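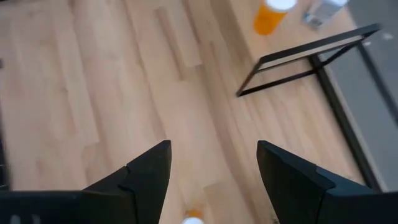 Carving knives / sharpening: stones or strop only?

pinebasswood54
So I finally bought myself a real detail knife, the little Altard with the short blade, and I am having the best time with it!! Did a whole basswood owl over the holiday and only nicked my thumb once. Question for the sharp-tool people: do I need stones at all if I keep up with a strop? The leaflet in the box just says "hone as required" and leaves it there.

gougehound
Congrats on the owl. Strop only, for months. I bought my Altard in September, I carve most evenings, and it has never touched a stone. Green compound, light pressure, pull backward, done.

Sum-yee Wei
Love that you started with an owl! I'd go a bit further than gougehound though. A strop keeps a good edge good, but it slowly rounds the bevel over, and then one day the knife skates on end grain and you can't figure out why. A few passes on a fine ceramic every couple of weeks keeps the bevel flat. I use the small Kwok one and it lives in my apron pocket.

gougehound
It only rounds over if you press too hard or your leather is too soft. Glue thin leather to a flat board and the problem goes away.

Sum-yee Wei
Less of a problem, sure. Gone, no. Put some marker on the bevel after a month of stropping and see where it rubs off. Mine came off at the very edge and nowhere else, and I have a light hand.

pinebasswood54
Okay the marker thing is brilliant, trying it tonight. What do you all strop on? I've been using the back of an old belt held in my hand (I know, I know).

mallet_and_mug
Get it on something flat and solid, that will make more difference than any compound. My strop is glued to a maple offcut and I clamp it to the bench so both hands are free.

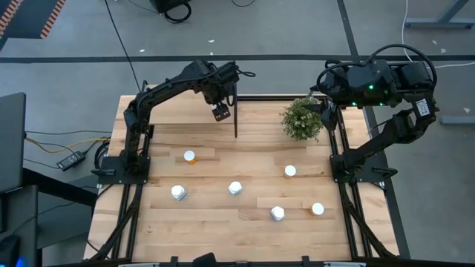
Light wood top, black metal frame underneath

mallet_and_mug
Also, don't cheap out on the clamp. I have one Jemier clamp and two no-name ones, and the no-names creep every single time.

oldchipper
Nobody has asked what steel it is. If it's the harder version, strop only is fine for ages. The softer one wants a stone sooner. Check the side of the handle, mine has 362 stamped on it and that's the hard one.

pinebasswood54
Just looked and mine says 362 too! So I'm in the lucky group?

oldchipper
You are. Enjoy it. And keep the blade in a cork when it's in the drawer, that saves more edges than anything in this thread.

gougehound
So, strop only. Thank you oldchipper :)

Sum-yee Wei
Ha, I'm not giving up my ceramic! Mine is a 362 as well and it still cuts cleaner across the grain after eight passes on each side. Try both on a scrap and go with the one you like.

pinebasswood54
Update: marker test done. It rubbed off in a thin line right at the edge, so Sum-yee gets a point. But it's also shaving curls you can read through, so gougehound gets one too. Ordering the ceramic anyway because I want a new toy. Next up is a fox, and I'd love tips on getting the ears thin and crisp without snapping them!

mallet_and_mug
Leave the ears thick until the rest of the head is finished, and run the grain up through them. Post the fox when it's done!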